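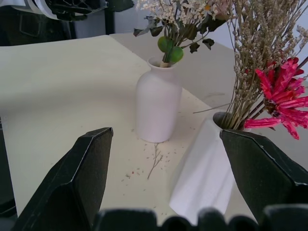 Figure 13.1 Two white vases on a tabletop, one upright with a small bouquet and one on its side holding dried stems.

Chapter 13
Caring for Dried and Mixed Arrangements

Dried flowers are often sold as decorations that need no care. In practice they shed, fade and gather dust, and the surface around them must be cleaned as often as the vase itself. The fragments on the tabletop in Figure 13.1 are typical of stems that have become brittle.

This chapter covers the routine handling of small arrangements in homes, offices and reception rooms. It begins with the choice of vase. A narrow neck holds a few stems upright – a wider mouth allows a fuller bundle but gives less support. It then turns to clearing loose petals and twigs, and to setting a vase upright again without breaking the seed heads.

The closing section follows Boglárka Vörös through a Monday morning round at the Stinden guest house in Plosville, where 182 arrangements are kept on display. Her work sheet is reprinted on the last page of the chapter.

Key terms: seed head, shedding, neck, filler stem

Before reading, review the notes on cut stems in Chapter 2.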